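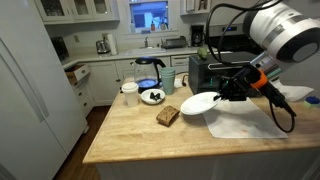 Regular cleaning of the gripper matters more than any software update, according to the maintenance sheet Palumbo hands out with its kitchen arm. The test kitchen in Bendovcombe has been following that sheet since March, and the results are harder to judge than the firm suggests.

The routine is simple enough. Every 112 hours of running time the fingers come off and get wiped down, the cables are checked for rubbing, and the arm is zeroed again. At 2000 hours the wrist joint is due for new grease - a job the sheet calls "quick" and the Prastodstead service desk books as four hours.

Palumbo says the schedule keeps plates from slipping. It has published no drop counts from before the schedule, so there is nothing to set that claim against. A replacement wrist costs $3455, and the warranty skips it.

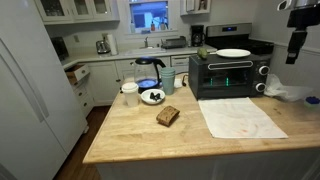

The arm over the kitchen island, with a plate on top of the toaster oven.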